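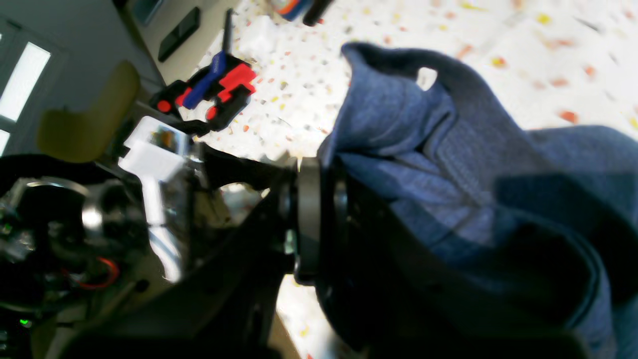
古着の回収と仕分けを行う「ヘルビル衣類交換室」が5月、ドルタブブリッジ地区の旧郵便局1階で再開した。改装のため冬から閉まっていたもので、初日は午前の受け付けだけで871点の衣類が持ち込まれた。

運営するのは地元の団体イェン。代表のオルテンシア・ロサノさんによると、持ち込みはTシャツやトレーナーなど綿のニット類が最も多く、次いで子ども服、作業着の順だった。色は紺や青、灰色が目立つという。

受け取った服は一枚ずつ広げ、襟ぐり、脇の縫い目、袖口、裾の順に状態を見る。ほつれや穴が小さいものは補修の棚へ、伸びや色あせが進んだものは裁断してウエスに回す。そのまま使えるものは畳んでサイズ別の棚に並べ、誰でも1回に15点まで持ち帰ることができる。
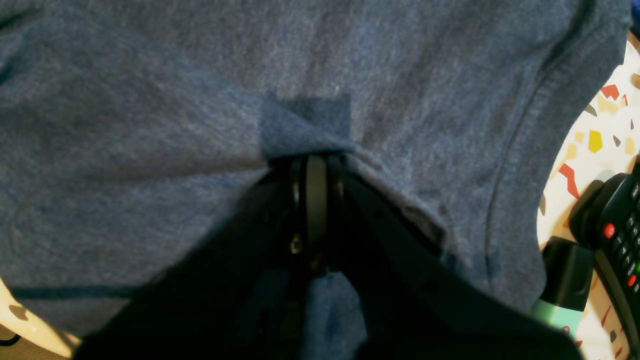 仕分けを担当するジョン・タマヨさんは「杢調の生地は毛玉が目立ちにくいので、手で触って確かめる。肩をつまんで持ち上げると、縫い目のゆがみもすぐに分かる」と話す。慣れた人で1時間に40点ほどを見るが、再開初日は人手が足りず、夕方になっても未確認の袋が20袋残った。

補修は2階の作業室で週に2回行う。ミシンは家庭用が3台あり、糸とボタンは手芸店ダレックが提供した。講師役のネリー・リバデネイラさんは、脇や袖付けの縫い目のほどけを直す講習を6月から始める予定で、参加費は無料、道具の持参も必要ない。

利用者のクリスティアン・ワンカさんは、息子の通学用にトレーナーを2枚選んだ。「前の場所より棚の間が広く、サイズの札も大きくなって探しやすい」と話した。一方で、試着できる場所がないことへの不満も出ており、イェンは廊下の奥にカーテンで仕切った試着スペースを設けることを検討している。

受け付けは午前10時から午後4時まで。洗濯済みの衣類に限り、下着、靴、布団は受け取らない。大きな袋で5つ以上を持ち込む場合は、事前に窓口のエルナン・インガさんへ連絡が必要となる。駐車場はなく、荷下ろしは建物の裏口を使う。

最終更新:午後5時20分
シェア 40 コメント 15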